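Notes on the Reordering of a Kitchen Counter

February 2022

The kitchen counter at the house in Madport has been the subject of correspondence on this blog before. Readers will recall the entry of last October, in which I set out a plan for the shelves above the stairs and undertook to address the counter next. The undertaking has now been met in part, and the present entry records what was decided, what was moved, and which matters remain open.

The counter is wood, with a white wall behind it. It is the only continuous work surface in the house, and over several years it had become the place where any object without an assigned position was set down. My housemate, Hakim Osman, and I agreed that this arrangement could not continue. We also agreed that neither of us would dispose of the other's belongings without written consent, a provision that was invoked sooner than either of us expected.

General principles

An object may remain on the counter if it is used daily or if it holds food that is used weekly. All other objects are to be assigned to a cupboard, the shelf in the hall, or the box for the exchange shop at Policarpio. I had proposed a third ground for remaining, namely that an object is pleasant to look at. Hakim observed that this would exempt nearly everything I own, and the proposal was withdrawn.

Lids

The question of lids was taken first. A review of the lower drawer produced 23 lids and a considerably smaller number of containers to which they might belong. Each lid was tried against each container, and those that closed properly were kept with their partners. The remainder were placed in a paper bag and retained for two weeks in case a container should be found elsewhere in the house – in the car, for example, or at the office. 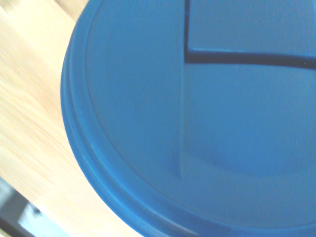 Color proved to be a poor guide. Several lids that I had always taken to be a set differed slightly in diameter, and one could be pressed down on one side only by releasing it on the other. I have adopted the practice of writing the matching number on the underside of the lid and the base of the container in permanent marker. The numbers fade in the dishwasher and will need to be renewed from time to time.

The two weeks produced one container, which was in the trunk of the car under a blanket. The unmatched lids have since been taken to the recycling point, apart from two that Hakim uses as saucers under plant pots.

Dry goods and jars

The jars with the red-and-white checked lids were not open to debate. They came from my aunt's kitchen, and they are useful as well as familiar. They stand against the wall, where they can be reached without being knocked. Containers with clear sides may stand in front of them, on the condition that the contents are used up before a fresh supply is opened. A label is required only where two dry goods resemble one another, as chickpeas and certain nuts do from across the room.

I had considered purchasing a uniform set of storage jars. The Hamow catalog offers a range in graduated sizes at $52 for the smallest group, and I kept the page open on my desk for some time. In the end the expense could not be justified while serviceable jars were already in the house.

Hot drinks

Tea and coffee are made many times a day, and the equipment for both should therefore stand together. The kettle has been assigned to the right-hand side of the counter. The cafetière goes beside it, with a glass mug close at hand. Hakim had previously kept the cafetière in a cupboard, disassembled, on the theory that it dried more thoroughly in pieces. It is now reassembled once dry and returned to its position.

The measuring jug presented some difficulty. It is used for rice, for pancake batter, for watering the basil and, on occasion, for carrying screws. It has been allowed to remain on the counter for a trial period of 10 days, after which a cupboard position will be considered.
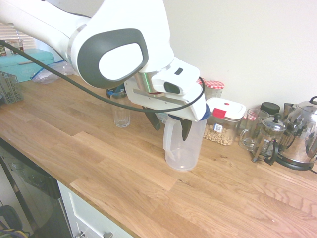 Bottles and sports supplements

The water bottles were the subject of the longest discussion. Each had entered the house for a good reason, and each had an advocate. Hakim takes one to the climbing hall and another to work, and holds that they must not be exchanged. I maintain a preference for the insulated type in winter. It was settled that the bottles would stand in a line against the wall, beside the tub of Vega protein powder, so that everything required before leaving for exercise is found in one place.

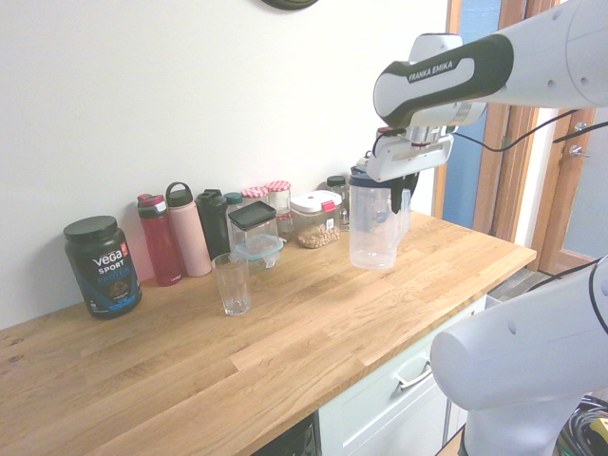

The arrangement has one weakness. A line of bottles tends to advance toward the front of the counter as each is taken and put back, and the space for chopping vegetables is reduced accordingly. I have asked that bottles be returned to the wall. Compliance has been good in the mornings and uneven after 19:00.

Drinking glasses are a related concern. A glass set down on the counter is assumed by its owner to be still in use, and by the other resident to be ready for washing. We have adopted the rule that a glass left overnight is to be washed by whoever finds it.

Matters outstanding

The bread bin has not been finally placed. It occupies the left side for the present, although the end farthest from the window might be drier. Resealable bags are to be washed, dried and reused where practicable, and a suitable place for drying them has yet to be identified. A reader in Notine kindly wrote to recommend a wooden stand with upright pegs, and I should be glad to hear from anyone who has used one for longer than a few months.

The cupboard beneath the sink will be taken up in the next entry. Hakim has requested that his shoe polish be excluded from its scope, and the request is under review.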